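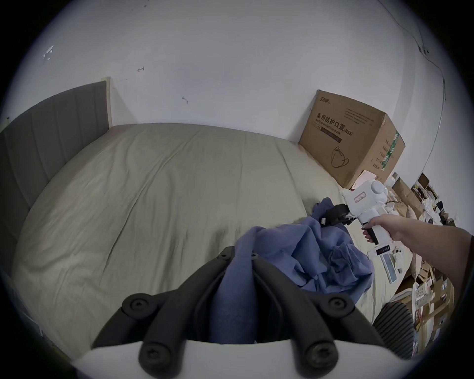

November, half past four

Bed notes, green duvet. Annelies Tanner wants the folding and bed-making sheets merged into one page for the Plisidthorpe binder, and I said I'd write down what I think before she does it. I don't think they belong together.

The claim in the Sutter leaflet is that a bed is as good as a table for sorting and folding if the cover is pulled tight first. I've tried it their way and my way and I'm not convinced. A padded duvet gives under your hand. You smooth one corner of a cloth and the duvet sinks and takes the next corner with it. On a table the cloth stays where it's put. The leaflet's reply to this is "use a light touch", and I'd like to see whoever wrote that fold a pillowcase on a bed with a light touch.

Cloth first. The blue-purple one is thin enough to crumple if you look at it. Picking it up by an edge is fine. Picking it up from the middle gives you a bundle, and then you're hunting for a corner again. Sutter say find the hem and follow it along. Sensible, but they give a time for it that I don't believe, and they don't say what size of cloth they used. Leaving the time out of our page until somebody gets near it.

Now the box. Big brown cardboard, N95 masks according to the print, standing at the wall end of the bed. Annelies's view is that it does no harm there and gives you a fixed point to work from. My view is that a box on a soft bed is never a fixed point. It leans.

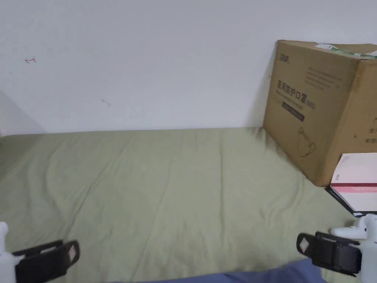 It also spoils the smoothing. You can pull the cover as hard as you like from the near side, but whatever is under the cardboard stays put and the creases come out at a slant. If we're going to judge how flat a bed is, the box goes on the floor before we start. Put that at the top of the page, please, and not in a footnote.

Claseo spray: still no opinion, though the word "instantly" on the order form puts me off. Gusinier have offered us 2 more covers in a heavier weave. Say yes, but don't let them write the comparison.

To do:
Ask Sutter what size of cloth.
Same fold on the table and on the bed, same person doing both.
Box off, smooth the cover, box back on, look again.
Annelies to hold off merging the sheets until I've done the table one.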